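Small stuff, and where to put it

Every flat surface in our place has a natural level of clutter, the way ponds have a water line. Clear the table by the front hall at 8 in the morning and by dinner it has refilled itself with tissues, sponges and something fluffy. After 13 years of this I have a few tips.

Use the box you already have. I once spent an evening reading about drawer dividers from Firkmont and then went back to a cardboard box that had come with something else. Fold the soft things in first, towels at the bottom, and let the lid stay open. A closed lid is where washcloths go to be forgotten.
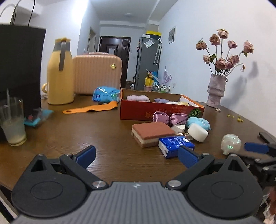

Sponges need to be sorted by how much you'd mind losing them. New ones go in the box. Old ones get one last job (baseboards, the bike, whatever is behind the toilet) and then the trash. Do not keep a sponge for sentimental reasons. My neighbor Oğuzhan Öztürkmen does, and we no longer discuss it.

Dried flowers shed. You can give them a quick shot of cheap hairspray in July, before the air gets dry, or you can wipe up petals until spring. I wipe up petals. A damp paper towel gets them in one pass, and a dry one just moves them to the floor.

Rinse the glass right away if there was anything milky in it. The straw too. Ten minutes of laziness buys you a pipe cleaner and a bad mood.

Pocket tissues come in bulk and leave the same way. I bought 86 packets at the Udthorpe warehouse sale and can now find nearly 2 when I have a cold. What helps is giving them one home in each room, and that home should not be the bed. 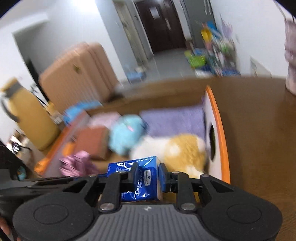

Plush toys are mostly air, so they eat space like nothing else. Line them up against the wall with the biggest at the back and put the pillows behind them. If the pile starts sliding toward the middle of the mattress, you own too many. Wash them in a pillowcase tied shut, cold water, spin no higher than 800, and check the seams first unless you enjoy picking stuffing out of a filter.

Ribbons and bows: roll, pin, done. Ironing satin is for people with more evenings than I have.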